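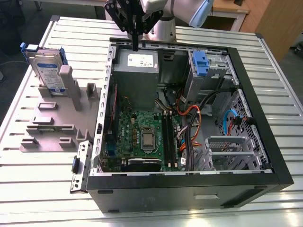

Rutilio Varela thinks I'm wasting my stamps. He wrote in after my last column to say that a letter to a man in a prison camp gets opened by a guard, laughed at and thrown in a bin, and that anybody who wants that man out should be putting their time into getting names on a petition, the more the better, because governments can count and don't read. He was very polite about it (he even said he liked the column, up to that point!) and I've been arguing with him in my head ever since, mostly while doing the dishes.

So let me argue with him on paper for a while.

I'll start with where he's right. The letters do get opened. I've been writing to people locked up for what they believe, or for handing out a leaflet about it, since I was in college, and I would guess most of what I've sent never got within a mile of the person whose name was on the envelope. You don't get a receipt. You write "I hope you are keeping well," which is a ridiculous thing to say to somebody in a cell, and you talk about the weather and your dog, and off it goes. I've felt silly doing it. I've felt silly licking the flap.

And I'm not against petitions. I sign them! I signed two on Varument just last month, one for a schoolteacher who's been moved to the labor camp at Usosix and one for a couple of nuns whose names I'd never heard before I opened the page. It took me less time than finding my glasses. My trouble is with what happens to me afterward. I close the page and I feel like I've done it, the thing is handled, and I go make a sandwich. Ask me a week later what the teacher's name was and I have to go look. I don't think I'm unusual in that, and I don't think I'm a bad person for it either. It's just what a button does to you.

A letter makes you stay put. You need the name, and you need to spell it right, and for the camp address you often need a number and a section as well, and by the time you've copied all that out twice because you smudged the first one, you know who this is. You know he has a sister. You know what he taught. I can still give you the full names of people I wrote to in my twenties, and for a couple of them I can give you the cell block.

Rutilio would say that's all about me and how I feel, and what good does it do the fellow inside?

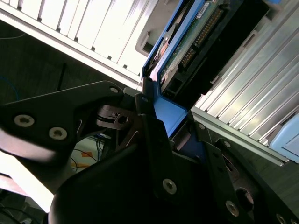

Well, I'd say it does him more good than we tend to think, and a lot of that has to do with the guard. The guard is a person too. He's got a boss, and the boss has got a boss. When a prisoner gets no mail at all, everybody in that building knows it, and they know what it means, that you could leave him in the punishment cell a bit longer and there'd be no fuss. When a sack of envelopes turns up with foreign stamps on it, somebody has to carry it, somebody has to sort it, and somebody has to decide what to do with it. Even if every last one goes in the bin, a man had to stand there and put them in. I like to think of him reading one or two. I bet he does. I would.

Our group meets upstairs at Rantala, the old furniture store, where the landlord lets us have the long room for free as long as we don't touch the thermostat. Last July we set ourselves a goal of 200 letters for one woman, a printer who'd been given a long sentence for printing prayers. We got to 164. I was disappointed and said so, a little too loudly, and then on the way down the stairs I got to thinking about what that pile had looked like on the table, in all those different handwritings, some of it terrible, one in green crayon from somebody's grandson. A list of names on a screen can be ten times longer and it still scrolls by in a second.

Now, I do think letter people can get snooty, and I include myself. There's a kind of person (I've been her) who turns up with the good paper and the fountain pen and looks down on anyone who "only" signs things. That's no help to anyone. If you work nights and have three kids and the best you can do is tap your name in while the pasta boils, then please tap it in. The petition gets the case into the newspaper, and the newspaper is how I heard of half the people I write to. I owe the button people plenty.

What bugs me is the organizers who've quit bothering with the second half. So many of the groups I used to get a prisoner's address from now send me a link and a thank-you and a request for ten dollars. I've asked a couple of them for the address and been told they don't give those out anymore, there wasn't the demand. Of course there isn't the demand! You stopped asking! Put the address at the bottom of the page, under the button, in small type if you have to, and let people surprise you.

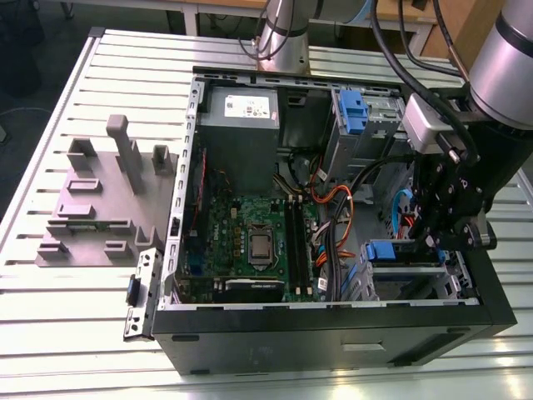
Does a letter have to be in the prisoner's own language? English is fine for most places, as long as you keep it short and plain and leave politics out of it.

I get asked that one more than anything else, usually by somebody who is looking for a reason not to start, and I say that with love because I looked for those reasons myself for years. Write in block letters if your handwriting's bad. Don't mention the charges. Don't mention the group you got the name from. Tell him what you planted this spring, or what your bus driver said. A postcard with a picture of a lake on it counts just as much, and guards seem to find them less alarming than a sealed envelope, or so I was told by a man who'd been on the receiving end and kept his postcards in a bread bag.

As for Rutilio, I've written back to him, by mail, and put in a spare stamp and the schoolteacher's address at Usosix. I've also promised to send the next petition he cares about to everyone in my address book, even my cousins, who will complain. He hasn't answered yet. If he wants to have it out over coffee, I'm usually at the Evora by ten, at the table near the radiator, and I'll have pens.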